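About Us

Hi, I'm Citlali Ponce, and Mirham is my little shop for rice cookers: used ones, repaired ones, and the parts to keep yours going a few more years. If you found us by searching for a steam valve at eleven at night, welcome, you're in good company!

I started out fixing cookers on my kitchen counter. My aunt's had quit on her, I got it going again with a new thermal fuse, and then her whole street seemed to have one in a closet. My friend Rainer Heitmann came on board when I ran out of counter (and patience with invoices). We moved into our own place on Cuevas Street, and there are now four of us on the payroll.

Every cooker that comes in gets opened up before anything else happens. Lid all the way back, inner pot out on the bench for a wash and then back in, and a good long look at the gasket. Most of the trouble I see is starch. It gets up into the lid and the valve and just sits there, and people think the machine is dying when what it wants is warm water and an old toothbrush. 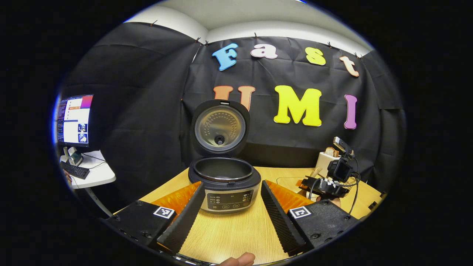
After the cleaning we cook in it. Plain white rice first, then brown, and if either one comes out gummy or scorched the cooker goes back to Roos Baert, who does our electrical work and is much fussier than I am. We eat the results, by the way. Leopoldo brings the beans.

We've sent 2805 cookers back out the door so far, and I still get a kick out of the notes people send with pictures of their dinner. We also keep a parts shelf with 565 different gaskets, valves, cups and pots, some of them for models you can't buy anymore. If yours isn't listed, write to me anyway (there are two boxes in the back I haven't sorted yet).

Repairs come with a six-month guarantee. Drop-offs are fine any time the door is open, just please empty the pot first. And bring the power cord! So many people forget the cord.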